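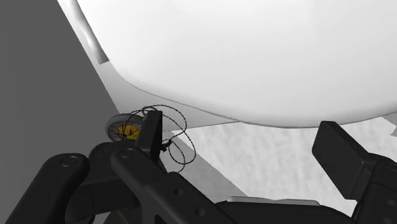 Wrist view, gripper open, cord next to the left finger.

Pre-run checklist, bathroom scene, Virham planner
Filled in by: Khoa Kiều
Build: 248, Tuesday, before the night batch

1. Scene loads without missing meshes. OK.
Comment: The load gives a warning for one texture. I compared with the last build and the warning is the same, so I left it.

2. Gripper command and gripper reading agree at start. OK.
Comment: Both say open. Please keep reading the joint value and do not trust only the command.

3. Collision shapes for thin objects. NOT OK.
Comment: The cord has many small loops, but the planner receives one convex hull for all of it. The hull closes the space inside the loops. Until Hứa has the new mesh export, please set the margin by hand for this object.

4. Arm clear of toilet, tank and base block in start pose. OK, with remark. 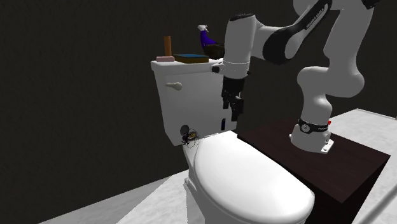

Side view, arm over the back of the lid.

Comment: The distance check passes, but it does not include the objects on the tank cover. They are loaded after the check is done. I ask that the order is changed in the start script.

5. Planner limit. OK.
Comment: The limit is 500 iterations for each query. In the test set of 171 queries, 7 reached the limit. All of them had the goal behind the lid, close to the tank. I attached the seeds to the ticket.

6. Stop signal reaches the controller. OK.
Comment: Tested from the console and from Gestell. From Gestell the stop came later, but still inside the allowed time.

7. Camera poses match the calibration file. NOT CHECKED.
Comment: I had no access to the file this morning. Somebody with access should do it before the batch is started.

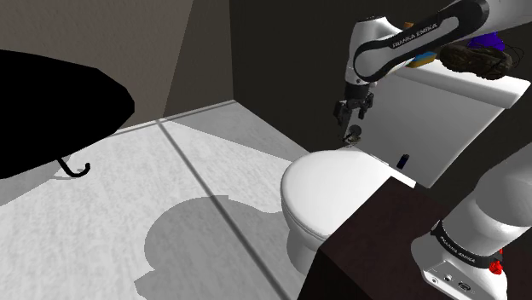
Zyanya Arellano replied that item 3 should block the batch, and that a margin set by hand will be forgotten at the next build. She wants the planner to refuse any hull that is much bigger than its mesh, and she would like item 7 signed by a second person.

Status after reply: batch on hold, items 3 and 7 open.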